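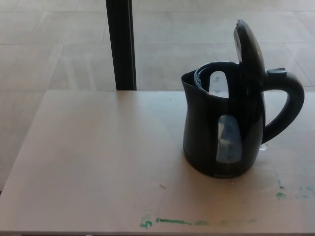 Bouilloire noire en plastique : goût bizarre, calcaire, je la garde ou pas ?

Forum Petit électroménager > Cafetières, théières et bouilloires

noreen_baloch
Posté le 11/14/19

Bonjour à tous ! Je me décide enfin à m'inscrire après vous avoir lus pendant des mois (surtout le fil sur les grille-pain, qui m'a fait faire une belle économie). Voilà mon souci. J'ai récupéré une bouilloire noire en emménageant, toute simple, bec large, couvercle qui bascule, une fenêtre de niveau d'eau de chaque côté. La forme me plaît bien, elle est toute ronde en bas et elle verse bien. Mais le thé a un goût ! Pas affreux, plutôt un petit arrière-goût de plastique, ou de vieux placard, je n'arrive pas à le définir. Mon compagnon ne sent rien du tout et me dit que je me fais des idées.

J'ai fait bouillir de l'eau claire deux fois, j'ai jeté, j'ai recommencé le lendemain. C'est un peu mieux mais c'est encore là. Est-ce que ça part avec le temps ou est-ce que je rachète ? J'ai vu une Plorkberg en verre en promo et je suis à deux doigts de craquer.

waltraud.h
Ne rachète pas tout de suite ! Vinaigre blanc, moitié vinaigre moitié eau, tu remplis jusqu'au niveau du milieu, tu chauffes SANS aller jusqu'à l'ébullition (sinon bonjour les yeux qui piquent dans toute la cuisine), tu laisses une heure et tu rinces trois ou quatre fois. Je fais ça depuis toujours et la mienne est comme neuve. Chez nous l'eau est tellement dure que si j'oublie un mois, je vois des paillettes blanches dans ma tasse.

Engelbert B.
Pas d'accord pour le vinaigre, désolé Waltraud. Ça marche sur le tartre, oui, mais Noreen parle d'un goût de plastique, et avec le vinaigre elle va juste avoir un goût de vinaigre par-dessus. Acide citrique : 20 grammes dans un demi-litre d'eau tiède, on remue, on laisse tranquille un quart d'heure, on vide. Aucune odeur. Ça se trouve au rayon ménage, le sachet de 400 grammes me fait plus d'un an.

waltraud.h
Un goût de vinaigre si on rince mal ! Moi je rince.

Engelbert B.
Je rince aussi, merci. J'ai quand même bu un Earl Grey façon cornichon pendant trois jours l'hiver dernier.

verena_h
Mdr le cornichon.
Noreen, une question bête : est-ce que tu laisses de l'eau dedans entre deux utilisations ? Parce que chez moi c'était ça et rien d'autre. Mon mari remplissait la bouilloire à ras bord le matin, il se faisait une tasse et le reste stagnait jusqu'au soir. Forcément ça prend un goût. Maintenant on vide et on laisse le couvercle grand ouvert pour que ça sèche. Le problème a disparu en une semaine.

noreen_baloch
Ah. Euh. Oui, je laisse de l'eau dedans. Tout le temps en fait, et je refais chauffer la même (je sais, je sais). Et le couvercle reste presque toujours fermé, je trouvais ça plus propre avec la poussière.

verena_h
Alors tu as ta réponse, ou au moins la moitié !

Edeltraud M.
Bonsoir, je ne suis pas convaincue par cette histoire d'eau qui stagne. Un goût de plastique, c'est du plastique, point. J'ai eu une Clirnari pendant six ans, premier prix, elle sentait encore quand je l'ai donnée. Je suis passée à l'inox et je ne reviendrai jamais en arrière. Une Plattner d'occasion, payée trois fois rien dans une brocante en février, lourde comme un âne mort mais l'eau n'a AUCUN goût. Pour moi, tout ce qui chauffe de l'eau devrait être en métal ou en verre.

Engelbert B.
Oui enfin l'inox, on ne voit pas combien on met d'eau. Sur la mienne il faut soulever le couvercle à chaque fois et regarder dedans avec la lumière du téléphone. Rien que pour ça, je préfère une fenêtre.

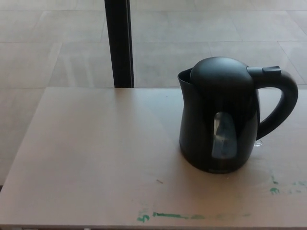
Et puis c'est le poids, aussi. Ma mère a de l'arthrose dans les deux mains, une bouilloire en inox pleine elle ne la soulève plus. Le plastique avec une grosse poignée bien ouverte, où on passe tous les doigts, elle y arrive. Chez elle c'est une Braka, pas belle du tout, mais elle s'en sert matin et soir et elle ne s'est jamais plainte du goût. Donc le « tout le monde au métal », je veux bien, mais ça dépend vraiment de qui verse.

Edeltraud M.
Pour ta maman, je comprends. Elle fait comment pour ouvrir le couvercle ? La mienne me résiste, il faut tirer dessus et c'est brûlant.

Engelbert B.
Un bouton près de la poignée, on appuie avec le pouce et ça se lève tout seul. Par contre elle attend que ça refroidisse, la première fois elle a pris la vapeur sur le poignet. Et elle remplit souvent par le bec, directement sous le robinet, comme ça elle n'ouvre même pas.

waltraud.h
Remplir par le bec, quelle horreur, et le filtre alors ?

Engelbert B.
Quoi, le filtre ? L'eau passe à travers, ça ne lui fait pas de mal.

waltraud.h
Ça pousse les miettes de calcaire vers l'intérieur. Bon, chacun sa méthode. D'ailleurs Noreen, s'il y a un filtre derrière le bec sur la tienne et qu'il s'enlève, trempe-le à part, dans un verre, avec le produit que tu veux (oui, même l'acide citrique, je ne suis pas rancunière). Une vieille brosse à dents, et les petits coins aussi.

verena_h
+1 pour la brosse à dents. Et pareil pour le bord de la fenêtre de niveau, côté intérieur, il y a un joint où ça s'accumule. Sur la mienne on ne lisait plus les graduations. Je mets 200 ml pour ma tasse et je le faisais au pif, évidemment c'était toujours trop.

noreen_baloch
Merci merci merci, je ne pensais pas déclencher un débat pareil ! Bon, j'ai noté : acide citrique ce week-end (Waltraud, pardon, j'ai déjà le sachet sous l'évier, je m'en sers pour la machine à laver), je vide après chaque tasse et je laisse ouvert. Et si dans deux semaines ça a toujours un goût, je prends celle en verre.

Edeltraud M.
Le verre, tu vas voir chaque goutte de calcaire, prépare-toi. Prends de l'inox.

noreen_baloch
Petit retour comme promis, dix jours après. C'est beaucoup mieux ! J'ai fait deux passages à l'acide citrique et un troisième avec un demi-citron qui traînait au frigo. Il reste un tout petit quelque chose quand je bois l'eau chaude nature, mais dans le thé je ne sens plus rien. Mon compagnon dit qu'il n'a jamais rien senti, donc il ne sert à rien comme testeur. Je la garde pour l'instant. Par contre j'ai toujours du mal à penser à la vider, surtout le matin.

verena_h
Mets l'excédent dans un thermos ! Ou sur les mauvaises herbes de la terrasse, à l'eau bouillante c'est radical.

waltraud.h
Contente pour toi. Essaie quand même le vinaigre la prochaine fois.

Engelbert B.
Non.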